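Progress report to the Vultusen fund
Project: Garment handling with hand-held grippers
Prepared by: Melati Manurung, Cirside workshop
Jan 13, 2023

1. Open day

We held the open day required under the grant. Up to 101 people came through, most of them from local laundries and clothing repair shops. Samran Thaweesak ran the demonstration table and I took questions at the door.

Visitors could try the hand-held gripper on shirts. We started everyone on polo shirts laid flat and face-up, with the collar pointing away from the person holding the tool. The collar and button placket make it easy to tell people where to grip. Most visitors closed the fingers too early on the first try and got the hang of it after that.

The yellow polo was the one we used for first attempts, with the gripper's orange ridged pads brought in from either side.

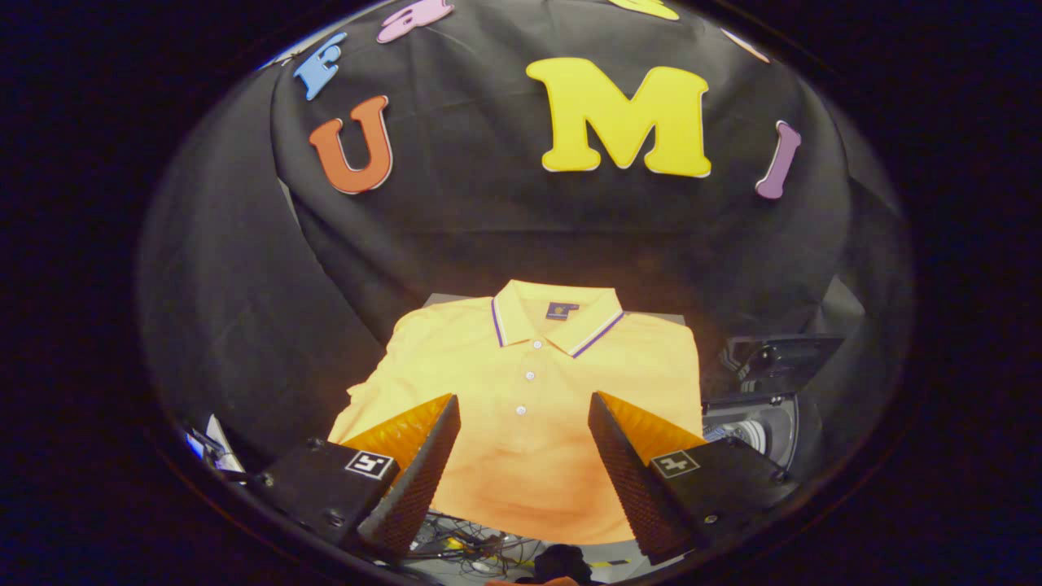 2. Recordings

The set now holds 1708 recordings of shirts and towels. Open day attempts are kept in a separate folder and are not part of that number. Samran is checking the labels and has finished the shirts.

3. Problems

The talk by our partner Pullell started late and cut into the last demonstration slot. Eight visitors left without a turn. We have written to them and offered another time.

4. Next steps

Finish the towel labels. Order three spare sets of finger pads. Hold a second, smaller demonstration in April at the Güneş laundry, where staff have asked to try the tool on their own work. No change to the budget is requested.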